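Print this page | E-mail this page

Lurville House – Minutes of the Common Rooms Meeting
Date: 10/17/25
Place: reading corner, ground floor
Present: residents of the first and second floors, one person from the Fesness building as guest
Apologies: the third floor sent a note

1. Minutes of the last meeting
The minutes were read and accepted with one correction. In point 4, the amount for the curtain repair should be 90 dollars. The wrong amount was also on the notice board and will be changed there.

2. The marble table in the Jin room

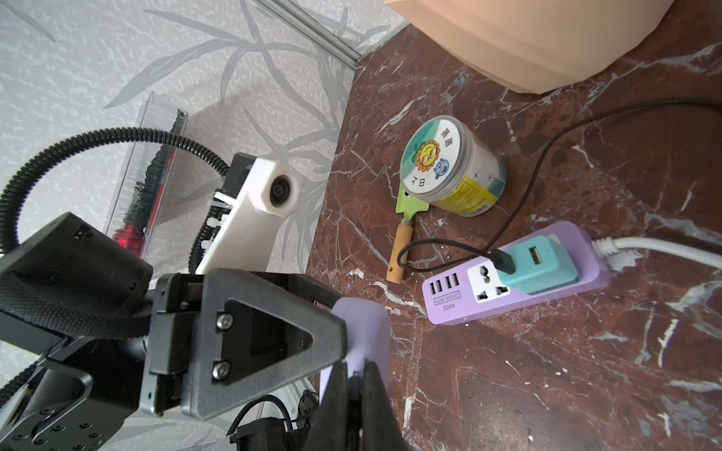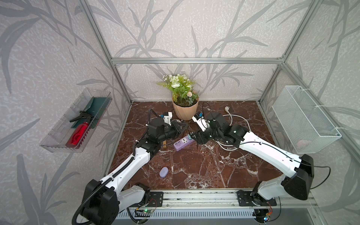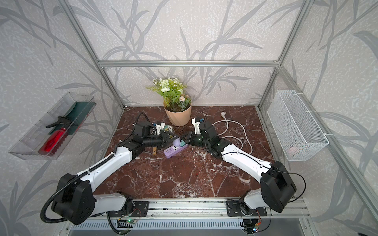 The marble table with the purple power strip. The peach flower pot is in the second and third pictures, the small trowel in the first.

The meeting talked for a long time about this table. Everyone likes it, and the gray leaf wallpaper was praised again by the guest from Fesness. The discussion was about what should stay on the table and what should have its place somewhere else.

2.1 Power strip. The strip with the USB ports stays in the Jin room. It was asked if it could be fixed on the wall. Most of the residents prefer that it can be moved on the table, and so it was decided. Plugs which are not in use should be taken out in the evening. The first floor reminded that the long white cord must not hang over the front of the table.

One resident asked again for a second strip. The Coner shop has offered a price, but the meeting found it too high. The question is moved to December.

2.2 Flower pot. The pot with the artificial plant stands at the back of the table and will stay there. There was a proposal to put a real plant instead. It was said against this that the room is often closed at holidays and a real plant would suffer. Vote: the proposal was not accepted. The leaves and the white flowers should be dusted with a dry brush, once in a month. Please do not use water on them.

2.3 Trowel. The small one with the light green blade and the wooden handle belongs to the balcony things. It has a hole in the handle, so it can hang on a hook. The second floor will put up a hook beside the balcony door. After use on the balcony please clean the blade before it comes inside again.

2.4 Clear plastic box at the wall. The meeting was in favor of keeping the red bottle there. It was asked to put a paper label on the box – "for this table only" – and this was accepted. A cloth which goes to the laundry must be replaced on the same day.

2.5 Care of the marble. A sour cleaner is bad for marble and should not be used, also not a little. Soft cloth, warm water, and then dry it well. For cups and glasses the meeting will buy felt mats. The color was not agreed. Gray had more friends than green.

3. Money
The common box had 200 dollars at the start of the month. For the mats, the hook and a new brush the meeting allows 100 dollars together. Receipts go into the blue folder as always, with the date written on the back. What is not spent goes back in the box.

4. Chairs
The meeting did not finish this point. The chairs from the reading corner are again in the Jin room and the reading corner has now too few. Fesness has chairs in the cellar which they do not need, and the guest will ask if Lurville can take them. Somebody with a car is wanted.

5. Other matters
– The key of the balcony door is difficult to turn. First floor will put some oil.
– The list for the kitchen week is full until December.
– The window of the Jin room should be closed by the last person who leaves.

Next meeting: in December, same place. Points for the agenda can be put in the box by the stairs.

Print | E-mail

Comments

Second floor resident: Thank you for the minutes. I have felt mats at home, gray ones, never used. Please do not buy before you look at them.

Fesness guest: I asked for the chairs. We can give 2, the others have weak legs.

First floor resident: The oil is done, the key turns better now. Please can the trowel hook be not too high – my children also help on the balcony.

Related items
Minutes: curtains and kitchen week
Rules for the Jin room
How to clean stone tables
Balcony boxes: who waters when
Lurville and Fesness: shared cellar list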